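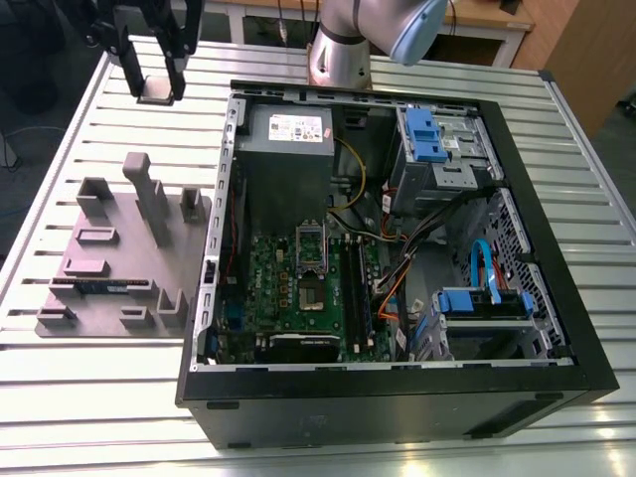 Home Issues Articles Authors Contact

11 min read

4. Audience Exchange and Running Time in Work-in-Progress Shows

4.1 Setting and material

The shows studied in this section were held in two rooms. The first, in Trindatstead, is the upper floor of a public house and seats 100. The second, in Brordale, is a former chapel hall with a raised stage and fixed pews. Both rooms host stand-up comedy sold to the public as "work in progress," a label that in practice covers anything from a first reading of notes to a nearly finished touring hour. Ticket prices were low in both places, and the label appeared on all posters and booking pages.

We recorded the sound of 24 performances. Each act had agreed in writing to the recording, and a notice at the door informed the audience. No act was asked to change the material or to speak to the audience more or less than usual. Recordings began when the host left the stage and ended at the closing applause. One performer, billed as Nina, appears in the material four times with versions of the same show, and these four recordings are treated separately in Section 4.4.

4.2 Coding of exchanges

An exchange was defined as any stretch of talk in which the performer addressed one or more members of the audience and received a spoken reply. Questions that drew only laughter were left out, as were greetings to the whole room. Heckles were included when the performer answered them. Under this definition the recordings contain 1,229 exchanges.

Each exchange was given a start point, an end point, and one of four types: opening question, return to an earlier speaker, answered heckle, or request for an opinion on the material. The fourth type is rare in finished shows and fairly common here. Performers would stop after a new joke and ask whether a word was clear, or whether the story had been easier to follow with the brother left out. Such requests often drew a laugh larger than the joke itself, and this creates a problem for anyone using laughter as a measure of how well the written material is working.

Coding was carried out by the first author and checked by Chidubem Edet, who had not attended the performances. Disagreements mostly concerned the end point. A performer may let an exchange drop and pick it up again within a few seconds, and it is a matter of judgment whether the result is one exchange or two. We adopted the rule that a pause filled only by laughter does not end an exchange, while any sentence of prepared material does.

4.3 Effect on running time

Performances with many exchanges ran longer than the advertised hour, as expected. Less expected was where the added time fell. Opening questions cluster in the first part of the show and are generally short. Returns to an earlier speaker come later and take up more time, partly because the performer has to remind the room who is being addressed. In Brordale, where the pews make it hard for those in front to turn and see a speaker behind them, these reminders were longer still. Figure 3 in Section 5 sets out the two rooms side by side.

Performers handled the lost time in different ways. A few cut material from the middle of the show, usually a story that stood alone. Others kept every story and spoke faster — a choice audible in the recordings as shorter pauses before the final line. Two acts simply ran over, with the agreement of the house.

4.4 The repeated show

The four recordings of Nina's show allow a closer comparison. The opening routine, which concerns a failed driving test, is almost word for word the same in all four. The second routine changes each time. In the first version it is introduced by a question to the front row about pets. By the third version the question has gone and a line first spoken in reply to an audience member has become part of the script, delivered as though it were a private memory. In the fourth, the question returns, but the performer no longer waits for the reply.

We do not claim that this pattern is general. It does suggest that audience exchange can serve as a drafting method, and that its traces may remain in a finished show after the exchange itself has been removed. Reviewers who praise the ease of a performer's talk with a crowd may in some cases be hearing lines that began in an earlier room.

4.5 Limits of the recordings

Sound alone does not capture gesture, and several exchanges plainly turned on something a spectator was wearing or doing. These were coded by type but left out of the wording analysis. The microphones also favored the front rows. Replies from the back of the Trindatstead room were sometimes lost, and where the performer did not repeat them the entry was marked as incomplete. The transcripts, which were prepared with the Birkik annotation tool, keep these gaps visible.

Share (24) Comments (3)

Previous section Next section References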